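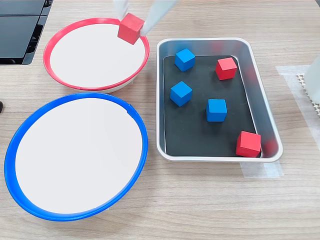

Prapai Chaiyaporn wrote in to ask why her arm knocks the blocks over when it grabs them, and whether a stronger gripper would help. It probably won't. Most of the time the approach height is wrong, so start there.

Step 1. Tape the tray down. Put the bowls next to it, red rim and blue rim, and leave them where they are for the rest of the setup. If a bowl moves, its drop point has to be taught again.

Step 2. Teach a hover point over each block, then a grab point straight below it. Save them as pairs. My points file is called Duangkaew and has 18 entries, including spares.

Step 3. Set the closing speed low. I run mine at 2 on the Keltell controller.
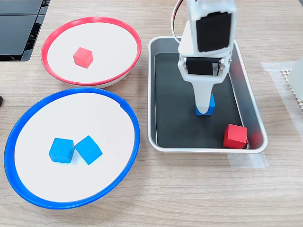
Step 4. Run the down move by itself, with the fingers open, and stop before the grab. Check that the fingers pass on either side of the block. If a tip comes down on top, go back to the hover point and shift it sideways a little – don't change the height yet.

Step 5. Teach one drop point for each bowl. Keep it low, as cubes dropped from higher up tend to bounce.

Step 6. Run the full sort at half speed with a hand on the power switch. Blocks in the corners of the tray take the longest to get right, so leave them for last.

The points file loads on the Bomwood firmware too.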